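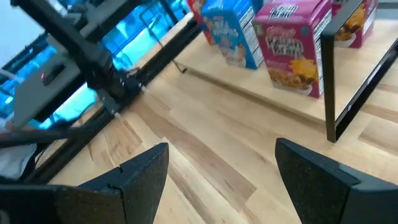
Caring for a wooden work table

A bare or lightly finished wooden top will last for decades if it gets a little attention a few times a year. Wipe it down with a cloth that has been wrung out hard, always following the grain, and go over it again with a dry one. On a top made of long boards in mixed tones, blond next to honey brown, look at each board separately before you decide it is stained. A darker brown streak running through pale wood is usually just the color of the tree, and sanding at it will only leave a dip.

Rings and grease

White rings are moisture in the finish. Lay a dry cotton cloth over the ring and pass a warm iron across it for a few seconds at a time. Grease comes up with a drop of dish soap in warm water. Keep bleach away from oak, ash and anything you plan to oil.

Oiling

Sand lightly with 240 grit, vacuum, and rub in a thin coat of oil. I use Jukora table oil. Wait 40 minutes, then wipe off everything that has not soaked in. Two thin coats are better than one thick one. Spread oily rags flat outdoors to dry, as they can catch fire if left in a heap.

Clamps and metal parts

Anything metal that stays on the table should have felt or cork under it. Lift it in June and again in winter and wipe underneath. Run cables over the edge at one spot and tie them there so they do not drag grit across the boards.

Cauã Falcão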